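January 3, 2022. Workshop notebook, pitch counter and bullpen log.

Back at the bench after the holidays. I opened again the season file of the Condton farm club, because the innings totals did not agree with the box scores. The file has 1331 rows. In 10 of them the reliever is entered before the starter, so the starter loses his win. All ten are from September, when the team played doubleheaders against Arkach.

I corrected four by hand, then wrote a small rule for the others. The rule reads the inning of entry first and the name order second. Bensaid's scorer writes a seven-inning game as "F/7" and our reader took this for a forfeit. To repair tomorrow.

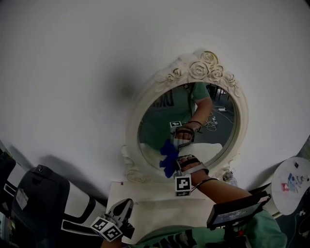
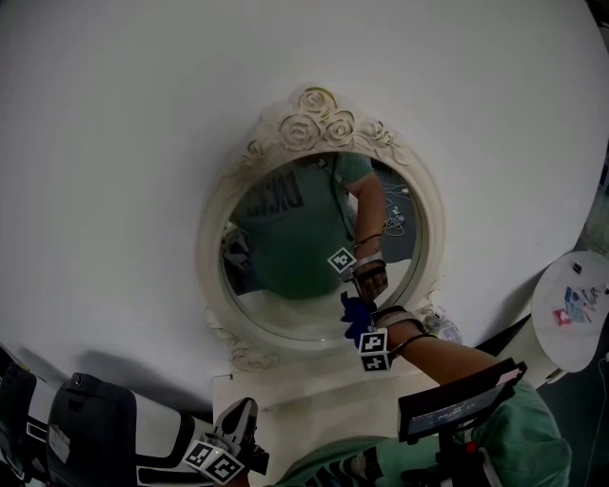
An oval mirror with carved roses, in both.

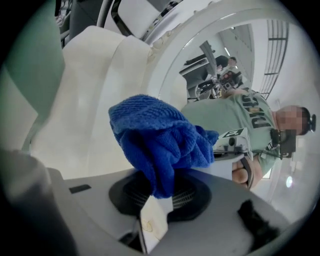

Why does the starter of a seven-inning game still show no win after the rule?
The rule changes only the order of the pitchers. The reader still marks the game as a forfeit, and a forfeit gives no win to any pitcher in our table.

Ran the Sirnix export again after lunch. It is slower than before, about 124 seconds, I don't know why. The strikeouts agree now, the walks not yet. I suspect the intentional walks are added two times. Please do not overwrite the old table, I need it to compare.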